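Groltow Pension Records Binder

I put this binder together after my third winter of hunting for old plan statements in a shoebox. If you run a small workplace retirement plan -- mine has six people in it -- you know how fast the paper piles up.

What you get is a sturdy ring binder with seven tabbed sections: enrollment forms, contribution records, notices sent, notices received, fee letters, beneficiary forms and a catch-all at the back. There are 100 clear sleeves in the box, and I'd buy the refill pack too if your plan goes back more than a few years.

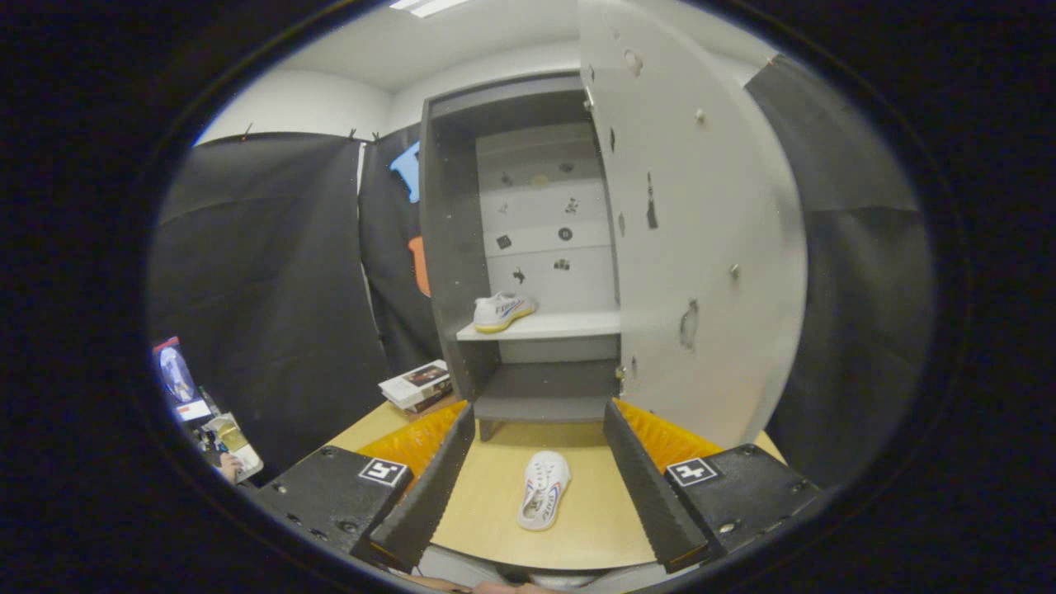
Who it suits

Small employers who do their own filing, mostly. Sumeya Negash helped me work out the tab order, and she talked me into putting the notices up front where you can grab them (she was right!). Bigger plans will outgrow it. Gregor Urquhart tried to squeeze almost 1,000 pages into one and the rings gave up.

It won't tell you what the law wants you to keep or for how long, so please ask your plan adviser about that.

Ordering

Binders ship flat from Homport with the sleeves packed separately. Refills come in blue or gray, and spare tabs are sold by the set.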